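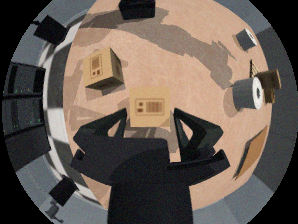

Section 4. Setting Up the Gridach Electronic Target for a 10-Meter Match

Read this section through once before the first shooter is called to the line. Two people can set up a full range in an evening. If you are setting up alone, do the target frames first and leave the cabling for the next morning.

4.1 Before you start

Check that the range is closed and the door sign is turned to CLOSED. All rifles must be cased or racked with safety flags in. Air cylinders stay off the firing line until setup is finished.

You will need the target heads, one monitor per lane, the lane cables, the hub, a tape measure and a level.

4.2 Mounting the target heads

1. Measure 10 meters from the firing line to the face of the target, not to the wall behind it.
2. Hang each head on its bracket and tighten the two lower screws by hand.
3. Set the level across the top of the head. Adjust the left screw until the bubble is centered.
4. Check the height to the center of the black against your rule book. Heights for kneeling and prone differ from standing, so check again if you change position between relays.
5. Tighten all four screws with the short wrench.

CAUTION: Do not overtighten. The bracket threads are aluminum and will strip.

4.3 Connecting the lanes

1. Lay the lane cables along the side wall and tape them down every few feet.
2. Plug each cable into the hub in lane order. Lane 1 is the leftmost port.
3. Switch on the hub and wait 30 seconds.
4. Switch on the monitors. Each one should show its own lane number.

NOTE: If a monitor shows error 208, the head and monitor are on different lane numbers. Swap the cables at the hub. Changing the number in the menu will clear the error, but the scores will go to the wrong shooter.

4.4 Paper feed

Heads with the rubber band need no paper. For heads with a paper roll:

1. Open the side door and lift out the empty core.
2. Drop in the new roll with the loose end toward you.
3. Feed the end under the lower bar and turn the knob until the paper is tight.
4. Close the door. It must click.

One roll is enough for a junior match with sighters. Order part 816 for replacements.

4.5 Test shots

Fire five pellets at each lane from a rest and compare the monitor with the paper or a backing card. If the shots on the monitor are all off to one side, go back to 4.2 and check the level.

CAUTION: Anyone forward of the firing line must be back and counted before a rifle is loaded, including for test shots.

4.6 Starting a relay

1. Enter names and bib numbers in the Plidberg scoring program.
2. Select the course of fire. For a 40-shot standing match choose "Standing 40" and check the time limit shown against your match program.
3. Press SIGHTERS. After the sighting period, press MATCH. Sighting shots are cleared from the total but kept in the log.

Section revised February 6, 2025, by Negin Ghaffari and Myung-ja Ok.

This site uses cookies to remember your language and region. Accept | Settings

© Selteo Range Equipment | Contact support | Back to top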